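How to Spend a Night Looking for a Ghost Light (and Come Home With Something Worth Telling)

By Kelechi Danladi
Posted Sunday, March 3, 2024

Every county with a gravel road and a bored teenager has a ghost light. Ours is the Drerkmont lantern, which hangs over the old quarry road and belongs, depending on who bought the last round, to a drowned surveyor, a jilted bride or a mule. I have gone out to look for it 26 times. I have seen it on nine of those nights, and on six of the nine I later worked out what it was. The other three are why I still own thermal underwear.

What follows is how I'd do it if I were starting over. It works for any light that keeps to one place: a road, a rail bed, a stretch of marsh. It won't help with the kind that follows you home. For that you want a different website.

Before you go

Find out who owns the ground. Half the famous spots are on private land, and the owner has met people like you before. Binta Ogunleye got us onto the Plellitz farm by writing an actual letter, with a stamp, and enclosing her phone number. We'd been turned away from the gate the year before, when we tried charm.

Read the oldest account you can get your hands on. The library will have a local history binder, usually behind the desk, and the newspaper may be on microfilm. Write down three things from it: where the witness stood, which way they were facing, and what year it was. The mule will be missing from the early versions. Ours doesn't show up until a Halloween feature, by which time the bride had already been around for a generation.

Then get a map and draw a line from the viewing spot in the direction everyone looks. Keep drawing. Go well past the point where you think it could matter. Note every road that crosses or runs along that line, every tower, every farmhouse on a rise. Headlights on a distant hill can look like one steady ball that swells, dims and splits in two. Do this part at the kitchen table in daylight, while you're still a reasonable person.

Pick a night with no moon if you can. October is the traditional month and also the worst, unless you enjoy sharing your haunting with a church youth group and a man selling glow necklaces.

What to bring

A flashlight with a red filter, or red cellophane and a rubber band
A paper notebook and two pencils (pens quit in the cold)
A compass
Binoculars
A camera that lets you set the exposure yourself, and a tripod
A watch set to the correct time
Folding chair
Food that doesn't crackle

You will notice there is no ghost detector. Femi Aliyu owns a Godex meter that cost him more than his first car and is extremely sensitive to Femi's phone. Bring one if it makes you happy. Keep it in a different pocket from the phone.

Setting up

1. Arrive an hour before dark. You want to see what the place looks like when it's only a place. Take a photo from your chair, and note anything shiny: signs, reflectors, windows, a tin roof.

2. Set up the tripod and don't move it all night. A photo of a light is worth very little. A photo of a light from the same spot as your daylight photo can be laid over it, and then you know whether the thing was in the trees or eleven miles behind them.

3. Take a compass bearing to two landmarks and write them down.

4. Post a second person. The best thing you can do for your evidence is to put somebody else at the far end of the road with their own notebook and their own watch. Spyros Vlachou does this for us, because he's the only one who likes being alone. If both of you take a bearing on the same light, you can cross the lines on the map and find out where it was.

5. Turn off everything. Give your eyes half an hour. Checking your phone resets the clock, and yes, that includes checking to see how long it's been.

When something shows up

Say the time out loud. Then shut up. I mean this with affection. The minute one person says "it's got a sort of tail," everyone has seen a tail, and they'll be seeing it at their grandchildren's weddings. Each person writes their own account before anyone compares notes. Color, height above the horizon, how long it lasted, whether it moved against the trees or the trees moved against it in the wind.

Take your bearing. Look through the binoculars for a few seconds and see whether it's one light or two. Two, side by side, and I'm sorry, but that's a pickup.

Don't run at it. The legend always says the light retreats as you come closer. So does anything that's a long way off, and there's usually a ditch.

The next day

Sleep first. Then put the notes together and try as hard as you can to spoil it. Drive the road that crosses your line while a friend watches from the chair. Onyekachi Nwachukwu once went up and down Okafor Hill 14 times with her high beams on while I stood in the quarry shouting into a walkie-talkie, and we killed four good sightings in a single evening. Check the planets, too. Venus has a lot to answer for in this county.

Whatever's left over goes in the file under "don't know." Resist upgrading it. "Don't know" is a perfectly good thing to have seen, and it holds up better at parties than you'd expect, provided you tell the mule part first.

Write up the dull nights as well. If you only log the sightings, the light will seem to come out every time you do, and you'll start to think it likes you.

Our next watch is at the Plellitz gate, weather permitting. Bring your own chair. Femi will bring the meter whether we want it or not.

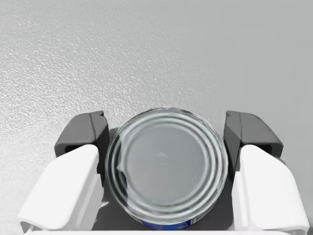 Tin can, seen from the top.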